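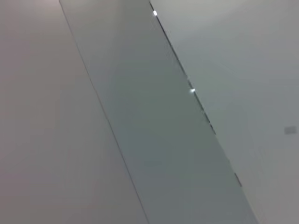

Lostero Community Garden Club
Minutes of the September members' meeting

Present: Maarten De Smet (chair), Maricica Văduva, Geert De Haan, Oana Cozma (minutes), Teun Desmet, and members as signed in.

The meeting opened at 7:05 p.m. The minutes of the last meeting were read and accepted with one correction. The leaking tap is the one by the north gate, not the one by the compost bays.

1. Water

Geert reported that the north gate tap has a new washer but still drips. He thinks the valve seat is worn and wants to replace the whole tap before the first frost. The part is $26. Agreed.

Members asked again about watering hours. The rule stays as it is: before 10 a.m. or after 6 p.m., hand watering only. Sprinklers left running overnight on the lower plots have washed soil onto the path twice. Geert will speak to the plot holders concerned.

2. Plot fees

Maricica proposed raising the fee for a full plot from $40 to $50 for next year. Half plots would stay the same. The water bill is the main cause, along with the cost of having wood chips delivered.

Teun asked if people who have already paid ahead would owe the difference. Maricica said no. A member near the back said the increase was fair but should have been raised in the spring. This was noted. The motion passed with two against.

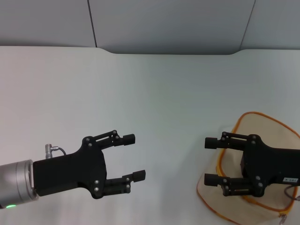 Payment is due by the end of January. Anyone who would find it hard to pay at once can arrange to pay in two parts and should talk to Maricica in private.

3. Compost

The middle bay is full and should not be added to. Teun turned it last week and found plastic plant labels, twine and most of a rubber glove. Please check buckets before emptying them. Tomato plants with blight go in the city bin and never in the bays.

Oana asked whether we could take coffee grounds from Pemier, the cafe on the corner. Teun is in favor so long as they come without the paper cups. He will ask how much they throw out in a week.

4. Shed

The padlock has been changed. The new code is available from Maarten or Geert and will not be sent by email. The mower is back from repair at Gistasa, where the bill came to $80. Geert said the blade had been put on upside down at some point and asked that only people on the mower list use it.

There are still three forks missing. If you have one at home, please put it back.
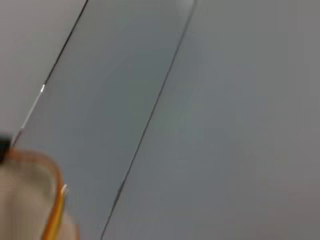

Two shelves have been cleared for seed trays. Write your name on your trays.

5. Fall cleanup

Set for a Sunday, starting at 9 a.m., date to be posted on the gate. Jobs are the long hedge, the path edges and taking down the bean poles. Bring gloves and loppers if you have them. Maricica will make soup. Oana is bringing bread and would like to know about allergies beforehand.

6. Other business

The waiting list is now long enough that Maarten wants to split two of the empty full plots into halves. There was some discussion of which ones, as plot holders next to them would lose the shared path. Held over to the next meeting so that people can go and look.

A member reported rabbits under the east fence. Teun has leftover wire mesh and will dig it in.

The meeting closed at 8:40 p.m.

Minutes taken by Oana Cozma. Corrections to Oana before the next meeting, please.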